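## 4. Setting up storm alerts on the Gromura weather station

These steps assume the mast is up, the wind cups turn freely and the indoor display is showing live readings. If the display shows dashes, go back to section 3 and pair the sensors again.

You will need the station's serial label and a phone number or email address for each person who should get a warning.

1. Press and hold **Menu** until the display shows *Setup*.
2. Scroll to *Alerts* and press **OK**.
3. Choose *Wind*, then *Gust*. Set the first level to 13 metres per second. This gives an amber warning.
4. Set the second level to suit your site. Exposed coastal sites usually want red to come in sooner than sheltered ones.
5. Choose *Pressure*, then *Fall over 3 hours*. Leave this at the factory value until you have seen a few weeks of your own readings.
6. Press **Back** to save. The display beeps twice.

> **Note:** Gust alerts use the highest reading in each minute. Average wind alerts are set separately under *Wind*, *Mean*.

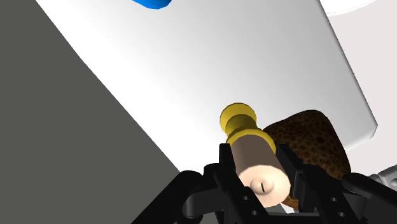
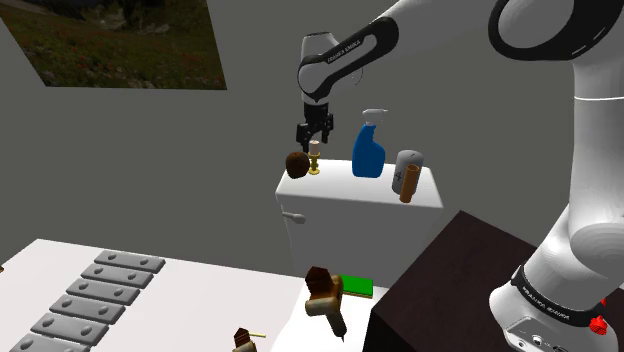
### 4.1 Adding contacts

1. From *Alerts*, choose *Contacts*, then *New*.
2. Enter the name and number. The station holds up to 14 contacts.
3. Tick *Amber*, *Red* or both.
4. Choose *Send test*. The message should arrive within 2 minutes.

If the test does not arrive, check the number for a missing country code. Stations on the Lavstead relay may take longer in the evening, when the hourly uploads from the other sites go through.

Put someone who lives away from the coast on the red list as well. When the mast at Randano lost its local signal in August, Kamala Mathew was the only contact who still received the messages, and she rang the others on their landlines.

### 4.2 Before a storm arrives

- Charge the backup battery until the light is steady green.
- Empty the rain gauge and clear leaves from the funnel.
- Check the guy ropes and tighten any that are slack.
- Change the upload interval from hourly to every five minutes.

> **Caution:** Do not climb or lower the mast once an amber warning has been sent. Leave it standing, even if a rope has come loose.

> **Caution:** The station is no substitute for official warnings. If you are told to leave, go, and leave the display switched on.

### 4.3 Afterwards

Wait until the gust reading has stayed below the amber level for an hour. Walk round the mast and look for bent cups or a tilted gauge before touching anything. Then set the upload interval back to hourly and download the log from *Data*, *Export*. The memory holds 575 hours of readings, after which the oldest are written over.

Send damage reports and spare part requests to Panagiotis Ivanov at the Scanlon depot, with the serial number in the subject line.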